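Section 3. Clearing and Refilling the Small-Items Basket

Read this section before you touch anything on the table. It is shorter than the search for a nail polish bottle that has gone under the shelving.

Before you start

1. Clear the middle of the tabletop of anything that isn't going in the basket. Coffee counts as anything.
2. Check that the lamp is standing upright and away from the front. It has a frosted bulb on a metal base, and it loses every argument with an elbow.
3. Move the green basket to the back. It will be wanted later, and until then it is in the way.

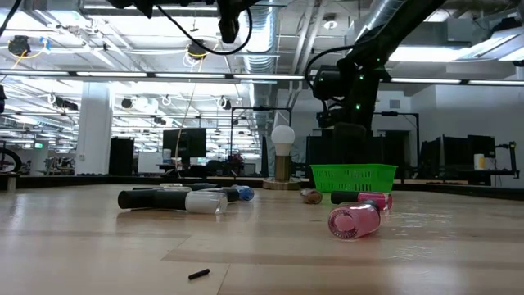 Warik Packing Room — Household & Toiletries Desk

Sorting

4. Leave bottles lying down if that is how they landed. Standing them up looks tidy for as long as it takes the next person to reach past.
5. Work on toiletries first. Long black bottles with a frosted cap count as one item, cap included. Do not pull the cap off to check.
6. Put small round containers with the toiletries. They are the ones that roll.
7. Gather the nail polish last, pink with pink if you have the patience. The Jutix order sheet lists shades by number, and the numbers mean nothing to anyone who has ever looked at a color.

Note: Loose caps go in the tray marked Kowalchuk, after the shelving firm whose box it used to be. Do not guess which bottle a cap belongs to. The stock list runs to 3,039 lines and 43 of them are black caps.

Filling the basket

8. Bring the basket to the bottles. Carrying bottles to the basket by the handful is how step 4 came to be written.
9. Keep the basket low over the table while you move it, and go around the lamp.
10. Lay the polish in flat, heaviest bottles at the bottom, no higher than the rim.
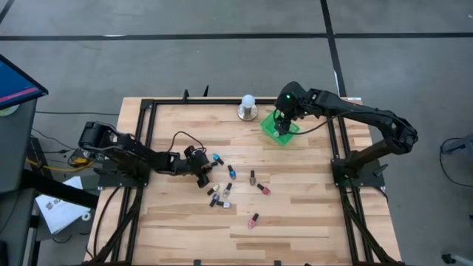
Fig. 3-2. Basket lifted slightly above the table, polish lying on it.

CAUTION: The sides of the basket are a grid. Anything thinner than a pencil will leave through it.

CAUTION: If a polish bottle breaks, stop and open the door. Use the remover from the Reltwood cabinet on the tabletop only, never on the basket. We had a second basket once.

11. Write the item count on the slip and drop the slip in on top.
12. Return the lamp to its place if you have moved it, then go on to Section 4, Labels.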